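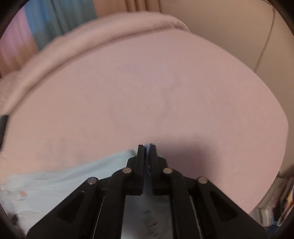
Ticket 1590
Product: Jumulico stock and listings
Site: Gromesside shop
Opened by: Ailsa Innes
Assigned to: Craig Gourlay
Priority: normal
Status: closed

2018-09-24 09:12 Ailsa Innes
Since the update, new clothing listings save without error but do not appear in the online shop. Old listings are unaffected. Tried two browsers, same result. Stock count in the back office is correct.

09:40 Craig Gourlay
Please send the item number of one listing that fails, and the category it was saved under.

09:58 Ailsa Innes
Item 526, category Trousers. 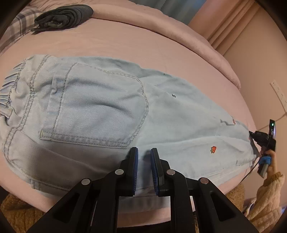

Attachment 1: item 526, light blue denim, elastic waist

10:25 Craig Gourlay
Item 526 is in the database and marked live. The shop page requests it and gets error 400 back. The listing text is accepted if I send it by hand, so the text is fine. Checking the category table.

10:51 Craig Gourlay
Category names were re-imported from Trilton during the update. "Trousers" now has a trailing space. The back office ignores it, the shop page does not. Same fault in "Skirts" and "Knitwear". "Coats" is clean.

11:05 Heather Swanson
Can we rename the categories ourselves? We have a sale going up this afternoon.

11:09 Craig Gourlay
Please don't. Renaming creates a second category and leaves the items attached to the first. I will correct the names at our end.

11:34 Craig Gourlay
Names corrected. Search index rebuild started. Leave the listings alone until it finishes.

12:20 Ailsa Innes
526 shows now. Two skirts still missing.

12:31 Craig Gourlay
Rebuild was at 70 per cent when you looked. It has finished since. Please reload and check again.

12:44 Ailsa Innes
Both skirts there. Prices and sizes are right.

13:15 Clotilde Jacquet
Added a step to the import script to strip spaces from both ends of each category name. Ran it against the May export, which has the same fault, and the names came out clean. Goes in with the next release. Until then, any re-import from Trilton needs the names checked by hand.

13:22 Craig Gourlay
Cause: trailing space in imported category names.
Fix: names corrected, index rebuilt.
Follow-up: import script, with Clotilde.
Closing.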